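Toast, jam and patience: a conversation with Marama Whitcombe

It was raining when I got to Stundcombe, and I had gone to the wrong door. The right one, when I found it, was round the back past the bicycle racks, and Marama Whitcombe was holding it open with her foot because she had a loaf of bread under each arm. "You can take one of these," she said, before either of us had managed a hello, and so I carried a loaf up two flights of stairs and felt, I must say, quite useful for the first time that day.

Marama runs the collection work at Kamon, a small company that teaches robots to do household jobs. She has been there long enough to remember when the whole firm shared one kettle and one desk. Her part of it is the gathering of examples: people guide a pair of robot arms through a job by hand, over and over, while everything the cameras see and everything the arms do is written down together. A learning system is then trained on the recordings. She is very fond of the word "episode", which is what she calls one complete go at a job from start to finish, and she uses it for things outside work too. (Getting her son to the dentist was, apparently, a long episode with a poor ending.)

We sat by the window with our tea and I asked her how she had come to it.

"Sideways," she said. "I taught cookery to adults for years. Evening classes, mostly. And a friend of mine had gone to work here and rang me up and said, look, we've got all these clever people and not one of them can explain how to butter bread. I thought she was pulling my leg. But I came in for an afternoon and she was quite right, they couldn't. They could do it, of course they could, they ate sandwiches like anybody else. They just couldn't say what they were doing while they did it. And that was what I'd been doing for a living, you see, saying it out loud while my hands got on with it."

The job they are on at the moment is spreading jam on toast. It has been the job since August, and she talks about it with the sort of weary affection people keep for an old car. I asked why it should take so long, and she put her cup down, and I realised I had asked the right thing.

"Well, think about what's in it. You've got to pick the bread up, and it's thin and it lies flat, so there's nothing to get hold of. You've got to hold it firmly enough that it stays put and gently enough that you don't put your thumb through it. Then the other hand has a tool in it, and it's the tool that has to touch things, so now you're feeling with something that isn't your hand. And the jam's never in the same place twice. Some of it's on the blade and some of it's in the dish and it slides about. Every slice is a bit different from the last. I could go on all day, you'll have to stop me."

I didn't stop her. She went on to tell me how the recordings are made, and this was the part that surprised me, for I had imagined somebody at a keyboard. In fact the operator holds a second, lighter pair of arms and moves them about, and the working arms copy whatever they do. They call the lighter pair Tamihana, and the name is painted on the base in somebody's careful lettering. There are cameras at the wrists, looking down past the fingers, and another one higher up that takes in the whole table.

"People always want to see the one from the top," Marama said, "as it looks like what you'd see if you were standing there. But I love the wrist ones. You're right down at the bread. You can see the crust. When something's gone wrong, that's where I go first, and I'll sit there with a biscuit and go back and forth over two seconds of it until I've understood." 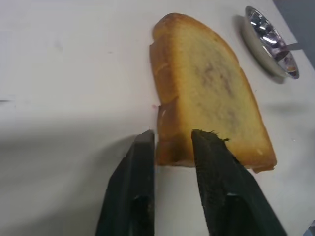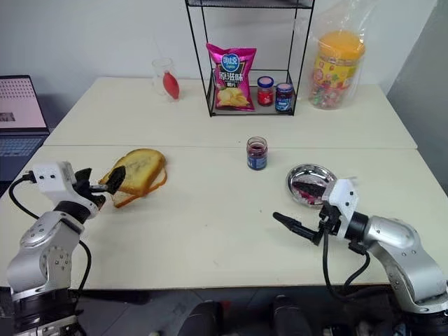
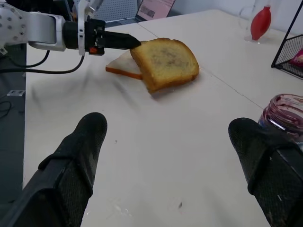

Jam on toast, from the current round of recordings at Kamon.

"The first thing I had to learn," she said, "was to stop tidying up. I'm a tidy person. I'd lay the bread out square to the table every single time, with the jam in the same spot, and I was ever so pleased with how neat it all looked. And then they trained on it, and if you moved the dish by a hand's width the poor thing went to where the dish used to be and spread nothing on to nothing. It had learned my table. It hadn't learned the job at all. So now we move everything between episodes. We turn the bread round. We push the jar about. Somebody will come along and shift something just to be awkward, and I've come to think of that as a kindness."

I wondered whether that applied to mistakes as well, and whether a clumsy go at it was thrown away. She thought about this for quite a while.

"It depends on the mistake. If the operator sneezes and the arm goes off somewhere silly, out it goes. But if the bread slips and they catch it, and have another go, and get it right, I want that. I want lots of that. It's going to slip for the robot as well, and if all it has ever been shown is bread that behaves itself, it won't have the first idea what to do. I used to say to my classes, I don't mind if you split your sauce, I mind if you don't know how to bring it back. It's the same thing, really — well, it's nearly the same thing."

The first full set for the toast job came to 399 episodes. They had meant to get to 400, and the last one was spoilt when a fire alarm went off halfway through. Marama wanted to make it up the next morning, but by then the files had been closed and labelled, and there it stayed. The set they are working on now has passed over 900, and she thinks they will carry on a good while yet. On a decent day there are eight people taking turns, and she has a rule that everybody swaps after an hour. It isn't heavy work, she says, but it is the sort of work where your mind wanders off and your hands begin doing the same movement in the same way, and she can spot it in the recordings afterwards.

"I can tell who it is, too. I don't need to look at the sheet. There's a fellow here who always goes in from the left, always, and a girl who gives the knife a little shake before she starts. I can see the shake in the arm. It tickled me the first time I saw it, this great metal arm giving a little shake like her. And then we had to have a talk about whether we wanted the robot to learn the shake."

And did they?

"We left it in. It gets the drips off."

The recordings are kept and sorted in a program called Hitutis, which she described to me with some feeling. Each episode has to be watched through by a second person and given a short written note in plain words: picks up the toast, brings it over to the dish, spreads. Marama is strict about these notes. When she arrived they were full of abbreviations that only the person who had written them could follow, and she went through the whole lot and had them done again in proper sentences. She wasn't very popular that month. These days the notes are fed to the learning system together with the pictures and the movements, and she allows herself to be a tiny bit smug about it.

I asked about the bread, as I had carried some of it. Did it matter what sort?

"Oh, now you've started something! Yes, it does. White sliced is lovely and soft until you want to lift it, and then it just folds up on you. Toast is stiffer, so it's easier to hold, but it's brittle at the corners and it sheds crumbs, and the crumbs get everywhere. I've wiped that table down more times than I've wiped my own. And toast changes as it sits. It's one thing straight out of the toaster and it's quite another by the time you've had an argument about camera settings. We try to use it at all ages. I buy from three different shops so that we don't get used to one loaf."

She took me through to see a few episodes being done. I won't pretend that I followed everything. What I chiefly remember is how quiet it was, with the operator leaning forward a little and not speaking, and Marama beside me with her hands moving very slightly in the air, spreading jam that wasn't there. I don't believe she knew she was doing it.

Afterwards they let me have a turn. I dropped the bread, then I dropped it again, and on the third go I got it up off the table and was so delighted that I forgot to do anything else with it. My episode was not kept. Marama was very nice about this and told me that her own first afternoon had gone no better, and that she had managed to get jam on the ceiling, though she wouldn't say how.

Before I left I asked her what comes after toast. There is talk of folding tea towels, and somebody is keen on peeling eggs, a prospect that makes her shut her eyes. She would like to do tea herself, a proper pot with a lid and a strainer, but she has been told it must wait until everyone feels a little happier about hot water near the cables.

"I've got the pot ready," she said. "It's in my desk drawer."

She saw me down to the door, the right one this time, and gave me the end of a loaf to take home.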